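Floltgate Textilprüfung
Stellenausschreibung Kennziffer 124
Technische Fachkraft (m/w/d) für Gebrauchsprüfung von Haushaltstextilien, Teilzeit

Das Prüflabor Floltgate untersucht Geschirrtücher, Servietten und Tischwäsche im Auftrag von Herstellern und Handelsunternehmen. Geprüft werden Maßänderung, Saugvermögen, Farbechtheit und Nahtfestigkeit. Für den Standort Andmont wird zum nächstmöglichen Zeitpunkt eine technische Fachkraft mit 30 Wochenstunden gesucht. Die Stelle ist zunächst bis Ende Juli des Folgejahres befristet, eine Verlängerung ist vorgesehen.

Aufgaben

Annahme, Kennzeichnung und Konditionierung der Warenproben
Durchführung von Wasch- und Trocknungszyklen nach Prüfplan
Vermessung der Proben vor und nach der Behandlung
Bestimmung der Wasseraufnahme im Tauch- und im Tropfverfahren
Erfassung der Messwerte im Laborinformationssystem Vamow
Wartung und Kalibrierkontrolle der Waagen und Klimaschränke
Mitarbeit an der jährlichen Überarbeitung der Arbeitsanweisungen

Das Labor bearbeitet derzeit 193 laufende Prüfaufträge. Die Proben werden im Klimaraum ausgelegt und frühestens am folgenden Arbeitstag vermessen. Abweichungen vom Prüfplan sind schriftlich zu begründen und von der Laborleitung freizugeben.
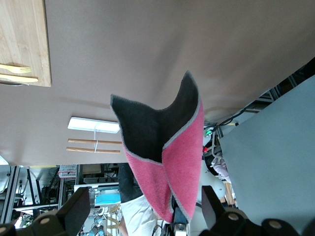 Ist eine abgeschlossene Ausbildung im Textilbereich zwingend erforderlich?
Vorausgesetzt wird eine abgeschlossene technische oder naturwissenschaftliche Ausbildung, etwa als Textillaborant, Chemielaborant oder Werkstoffprüfer. Fehlende Kenntnisse der Textilprüfung werden in der Einarbeitung vermittelt.

Anforderungen

Sicherer Umgang mit Messmitteln und Tabellenkalkulation
Sorgfältige Protokollführung in deutscher Sprache
Englischkenntnisse zum Lesen von Prüfnormen
Uneingeschränktes Farbsehvermögen; ein Sehtest wird vor Einstellung durchgeführt
Bereitschaft zu gelegentlichem Samstagsdienst bei mehrtägigen Waschreihen

Erfahrung mit der Prüfsoftware Chow ist von Vorteil. Kenntnisse der Faseranalyse unter dem Mikroskop werden bei der Eingruppierung berücksichtigt.

Rahmenbedingungen

Die Arbeitszeit liegt montags bis freitags zwischen 7:00 und 15:30 Uhr und wird im Dienstplan festgelegt. Die Einarbeitung dauert acht Wochen. Arbeitskleidung wird gestellt und vom Betrieb gereinigt. Zusätzlich zum Grundgehalt wird eine jährliche Fortbildungspauschale von 440 Euro gewährt. Fahrtkosten zum Vorstellungsgespräch werden nicht erstattet.

Bewerbung

Einzureichen sind Lebenslauf, Ausbildungsnachweis und vorhandene Arbeitszeugnisse in einer PDF-Datei unter Angabe der Kennziffer. Papierunterlagen werden nicht zurückgesandt. Bewerbungsschluss ist Freitag, 18. Februar. Schwerbehinderte Bewerberinnen und Bewerber werden bei gleicher Eignung bevorzugt berücksichtigt.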